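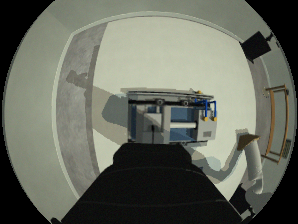
Cuaderno de laboratorio — proyecto Belia
Entrada 221. Recogida de demostraciones en simulación, mesa central

Objeto de la entrada: dejar constancia del estado del conjunto de demostraciones, de los criterios de admisión aplicados y de las incidencias pendientes antes de la entrega a Kedbridge.

Estado del conjunto

El recuento al cierre es de 1.402 episodios grabados. La cifra incluye los episodios fallidos, que se conservan con su etiqueta y no se eliminan del almacén. En julio se decidió mantenerlos porque el evaluador de éxito necesita ejemplos negativos, y los que se habían generado mediante ruido artificial resultaban demasiado fáciles de distinguir.

Toda la serie se ha grabado por teleoperación sobre la escena Kestanau. Solo se mueve el brazo blanco. Los dos brazos negros de los pedestales permanecen en la escena como elementos fijos y no reciben órdenes. Se recuerda que sus articulaciones no deben figurar en el vector de acciones: en la primera exportación aparecieron como columnas constantes y la normalización devolvió valores no definidos.

Criterios de admisión

Un episodio se admite si cumple las condiciones siguientes:
— la marca de tiempo de todas las cámaras avanza sin saltos;
— la instrucción escrita corresponde a la tarea ejecutada;
— el estado de la pinza se registra en cada paso, también cuando no cambia;
— el operador ha cerrado el episodio de forma manual.

El último punto se incumple con frecuencia. Cuando el episodio termina por tiempo agotado, el tramo final contiene una pausa larga y el modelo aprende a detenerse antes de hora. Se recortará la pausa por programa y se conservará el original. 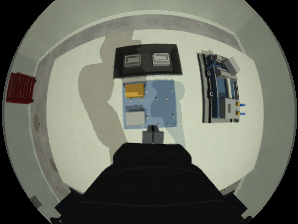 Placa azul claro, bajo el panel negro.

Cámaras de ojo de pez

Las vistas circulares se guardan sin rectificar. Se ensayó la rectificación previa y se descartó: se perdía el borde de la imagen, y en las aproximaciones laterales una parte de la información útil está precisamente ahí. La máscara negra de las esquinas se mantiene igual en todos los episodios y no se recorta. Quien prepare lotes de entrenamiento deberá desactivar el recorte aleatorio para estas cámaras, o bien limitarlo al interior del círculo.

Las sombras del brazo sobre las superficies claras siguen siendo motivo de discusión. Con la luz fija, el modelo podría apoyarse en la sombra para estimar la distancia, y ese indicio no se trasladaría a otra iluminación. Se propone una tanda de unos 40 episodios con la luz desplazada, reservada íntegramente para validación. No debe mezclarse con la serie principal. 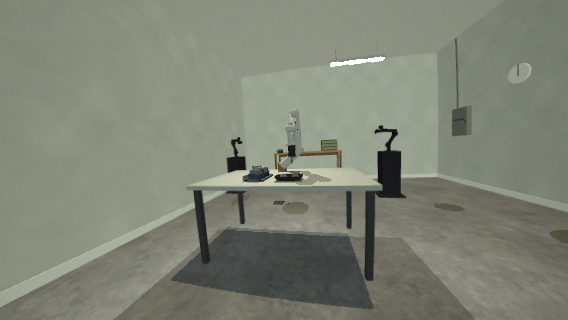
Página modificada por última vez: 14/8/23, 18:05

Vistas generales

Las cámaras de sala se emplean para la revisión humana y para el evaluador, no como entrada de la política. Su resolución es suficiente para apreciar la postura del brazo blanco respecto de la bandeja negra, pero no para juzgar un agarre. En caso de duda prevalece la vista cercana.

Se han detectado 2 episodios en los que la instrucción nombraba la bandeja y la acción se dirigía al bloque azulado situado junto a ella. El error procede de la plantilla de textos y no del operador. Ambos quedan retenidos hasta que se corrija la plantilla; después se volverá a generar la instrucción sin repetir la grabación.

El programa de sincronización Hutsuliak se actualizó antes de la tanda de la tarde. El formato de salida no ha variado, pero sí el orden de las cámaras en el índice. Los guiones que lean por posición y no por nombre darán resultados equivocados sin emitir aviso. Se ruega revisarlos.

Pendiente

Comprobar que la semilla de la escena queda escrita en la cabecera de cada episodio. Repetir la exportación completa con el índice nuevo. Pedir a Kedbridge confirmación sobre la partición: la nuestra se hace por sesión de operador y la suya, según el último intercambio, por episodio. Con la segunda, fragmentos casi idénticos de una misma sesión pueden caer a ambos lados.

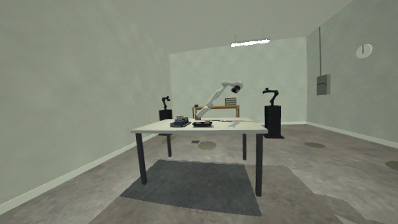

Comentario añadido por un lector del cuaderno: de acuerdo con la partición por sesión, pero convendría fijarla antes de grabar la tanda con luz desplazada. Si se decide después, habrá que rehacer también las estadísticas de normalización, y las que circulan ahora se calcularon con el conjunto entero, validación incluida.

Se acepta la observación. Las estadísticas se recalcularán solo con la parte de entrenamiento y la versión anterior se marcará como retirada en el almacén.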